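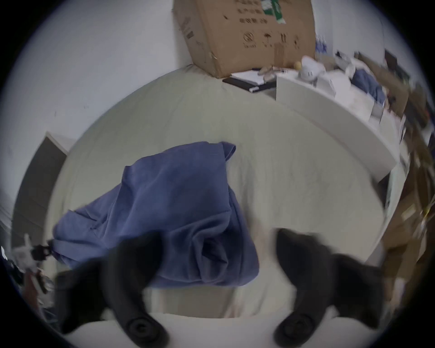

What does Cliteo do?
We make hand-held grippers and record people using them for household jobs, mostly handling clothes and bedding. Robot developers buy the grippers, the recordings, or both.

About the company

Cliteo was started by Naheed Satti and Blažena Kollár, who had worked together on factory grippers at McIntyre. The parts they handled there were all the same shape and always arrived the same way up. Both of them wanted to work on cloth, which has no fixed shape and changes every time you touch it. They rented a small unit on the Standel estate and built the first tool out of leftover stock and a bicycle brake lever.

That first tool was too heavy to hold for more than a few minutes. The one we sell now can be used for a full session with normal breaks. There are 12 of us today. Naheed runs the hardware side and Blažena runs recording and customer work. We are still at Standel, in a bigger unit on the other side of the yard.

What we sell

The Niltitz kit. This is our standard gripper kit. It comes with the tool, a charger, a carrying case, a set of spare finger pads and a printed guide. The price is $1,344 per kit, with shipping charged separately. Pads wear out with use and a replacement set is $59.

Recording service. If you don't have people or rooms to record in, we do it for you. You send us a task list and we send back sorted recordings with notes on each attempt. Failed attempts are kept and marked as failed unless you ask us to remove them. Most customers ask for clothing tasks: folding a shirt, turning a sleeve the right way out, picking up one item from a pile.

Training. We come to your site for a day and teach your staff to use the kit. New users nearly always move too fast at first, and a day of practice fixes most of it.

How we work

We record in ordinary rooms. A bed is a good place to start with clothes because there is space to spread a garment out and the surface gives a little when the fingers press on it. We change the sheets between sets so that the same task gets done on different colors. Other things in the room mostly stay where they are.
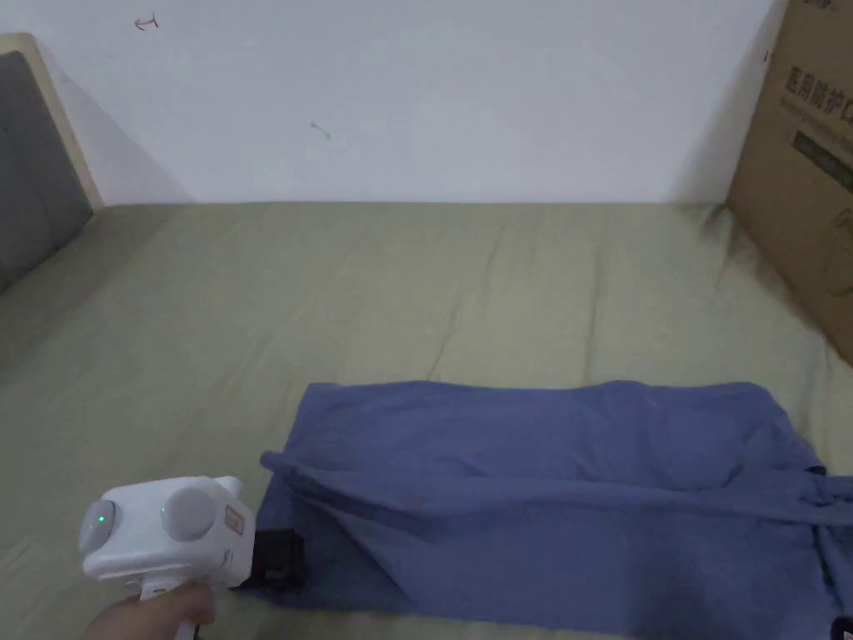 Long sleeves take the most practice. The person holding the gripper has to take the cloth near the cuff, keep it flat while moving it, and let go without dragging the rest of the shirt along. We ask operators to do this at the speed they would use at home. If a fold comes out badly they finish it anyway and then start the next one from a fresh pile.

Each operator has a practice period before any of their work goes to a customer. A second person checks every recording for dropped items, blocked views and wrong labels. Last May we also began asking operators to write a short note at the end of each session, and several changes to the handle came from those notes.

What we don't do

We don't build complete robots, and we don't write the software that controls them. We can tell you whether our finger pads will fit your arm's mounting plate, but the adapter itself has to come from your supplier. We don't record in a customer's home without written consent from everyone who lives there.

Orders and visits

Kits are built to order. The largest single order we have filled was 280 kits, and an order of that size needs to be discussed with us well ahead. Small orders can be placed through the order form.

Visitors are welcome at Standel by appointment. You can try the gripper on our own pile of shirts, or bring something you have had trouble with. Write to Blažena for recording and training, and to Naheed for anything to do with the hardware.

Page last updated December 22, 2019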